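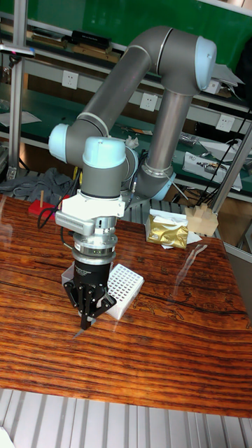

Arm with the gripper nearly closed, tool tip pointing down at the table, white rack just behind the fingers.

Vedaro Wrist Cable Guard Kit
Item 449
For light collaborative arms with a cable running outside the wrist

I sell this kit and I also use it, and I started using it after a fault that cost me most of a month. So before the parts list you get the story, and if you only want the parts list, scroll down.

What went wrong

Back in February our arm started opening its gripper in the middle of a job. No alarm, no red light, nothing on the pendant. It would pick up a thin tool, carry it halfway over the table, and let go. The first time I blamed myself for a sloppy grip setting and turned the force up. The second time I blamed the gripper. I had it apart on the bench for an afternoon and found a perfectly healthy gripper (and one washer I never did find a home for, which bothered me more than it should have).

Zihan Song, who writes most of our programs, finally went through the logs and spotted that every drop came with the last joint turned past the same angle. We put the arm there by hand, wiggled the signal cable, and the fingers popped open while I was leaning in to look. Sharp tool, my knuckles right under it. It missed me, and I'd like to say I was calm about it.

The cable had been zip-tied too tight at the bracket. Every time the wrist turned, it bent at exactly the same spot, and one wire inside had cracked. In most positions the ends still touched. Past that angle they didn't, the gripper lost its hold signal, and ours was set to open when that happens. That setting was the real mistake! Please go check yours today, whether you buy anything from me or not. If a lost signal means "open" on your machine, find out whether it can be changed to "hold", and ask whoever did your risk assessment before you touch it, as holding can be the wrong choice too if a finger could get trapped.

What the kit does

It gives the cable room to bend over a longer stretch and keeps the pull off the plug. There's a soft clamp for the bracket end, a second one for the arm link, and a split sleeve that goes over the cable without unplugging anything. The sleeve is slippery on the outside, so it slides along the arm when the wrist turns – no more dragging and catching.

The kit is not a safety device. It won't stop a drop caused by low air, bad fingers or a program that says "open" in the wrong place, and it won't rescue a cable that's already cracked. Replace the cable first. I've had people fit the sleeve over a dying cable and then write to me, and I do understand, but no.

In the box

Bracket clamp with rubber insert
Link clamp with strap
Split sleeve, 218 mm, can be trimmed with scissors
Spare strap
Printed card with the slow wrist test

The slow wrist test

Take the tool out of the fingers. Hold something soft instead, a rolled-up cloth is fine. Run the last joint from one end of your working range to the other at your slowest speed, then back, and stand clear while it moves. Watch the slack. If the cable goes tight anywhere, stop, power down and give it more. We do this after every tool change now, and again whenever the arm has been moved to another table.

Fit

I've tried it on our own arm and on the older one over at the Dremgate shop. The link strap goes up to 77 mm across. Fatter arms need the Patar strap, sold separately. If your cables run inside the arm you don't need any of this, lucky you.

Questions I get a lot

Can I leave the old zip ties on? Please don't. Cut them off, carefully, with the power off.

How long does the sleeve last? My first one has been on since spring and has some scuffs. I swap them when they start to split at the ends.

Do you sell the cable? No, get that from whoever made your gripper.

Shipping is from the Lu warehouse, and we have 200 kits in the current batch. Page updated 19 September 2025, when I added the part about the trapped finger.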